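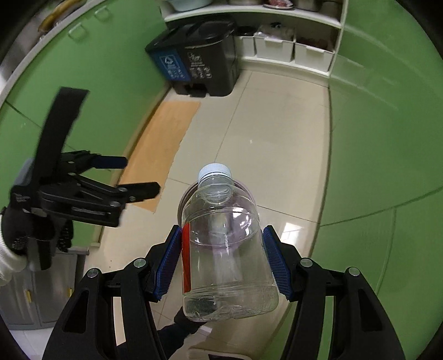 Can a Machine Sort the Recycling Yet?
Project report, Imogen Ellwood and Darmawan Kwok

1. Why we chose this

Our unit asked for a household or shop-floor chore and a fair judgement on whether a machine could take it over. We picked clearing empties: picking up drink bottles, taking them to the recycling bin, opening the lid and dropping them in. Most people do it without thinking. We wanted to know which parts of it are hard for a two-fingered gripper.

2. What we did

We split the chore into four steps -- find the bottle, grip it, carry it, bin it -- and collected 113 tries with hand-held grippers. A person moves the gripper, so the arm and the eyes are human, but the fingers are the same sort a robot would have. We called this the Noson set, after the street Darmawan lives on. The tries were done in a small green-walled room with a pedal bin and some shelving.

We also spent an afternoon in April at the Fladitz bottle depot in Dokham, where returned containers are sorted on a belt. The shift lead there let us watch and ask questions.

3. Gripping

Clear plastic is awkward. An empty bottle weighs almost nothing, so it slides before the fingers close unless both pads meet it at the same time. Squeeze too hard and the sides cave in, which changes the shape you are holding. Ridged pads helped a lot. With the smooth pads we started with, we dropped the bottle in most of the early tries and stopped using them.

Upright bottles were easy. Bottles lying on the tiles were much harder, as the jaws had to come down low and the floor got in the way.

4. The bin

A pedal bin is made for someone with feet. One gripper can't hold the lid up and let go of a bottle at the same time, so we used two, one for each job. This worked but was slow, roughly 7 times slower than doing it by hand. A robot on wheels would need a second arm or a different bin.

5. The depot

The machine at Fladitz handled 1,299 containers while we were there. It does one thing on a flat belt under steady light, and people still pull out the crushed ones and anything with a straw in it. Darmawan thinks this is a better use of machines than a home robot. Imogen is less sure, since a home only has a few bottles a day and slow might be fine.

6. What we think

For the grip alone, yes, with the right pads. For the whole chore in an ordinary kitchen, no. Finding clear bottles against shiny tiles is the part we didn't test, and Ms Nyberg has suggested the next group start there.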